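Unit 5 – Collecting demonstrations for imitation learning

5.1 Episode structure
An episode runs from the home pose to the operator's release of the foot pedal. Each one stores joint positions, gripper aperture and the wrist view on a common clock. Check the clock offset before every block; an offset over 20 ms invalidates the block.

5.2 Cloth tasks
Rigid objects can be reset to a taped outline. Cloth cannot, so the starting state has to be varied on purpose and logged. The Ashworth set holds 400 episodes, of which 246 passed labelling. Most rejections were for starts that looked too much alike – the same drop from the same height.

5.3 Wrist view
White fabric on a pale table gives weak edges. One side of a crumpled piece may show a dark crease while the other fades into the surface. Record exposure settings and do not alter them within a block. Both fingertips should stay in view at the approach, with the gap between them unobstructed by cabling.

5.4 Before the lab
Read the Brastach logging guide, section 5. Bring your annotated episode sheet.

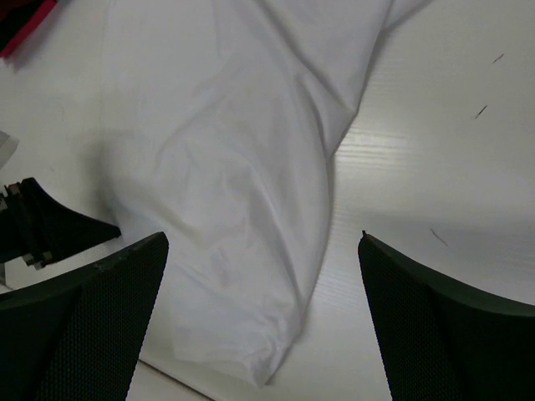
Beverley Ellwood asked whether failed grasps should be kept in the set, and whether they need a label of their own or can share the one used for aborted episodes.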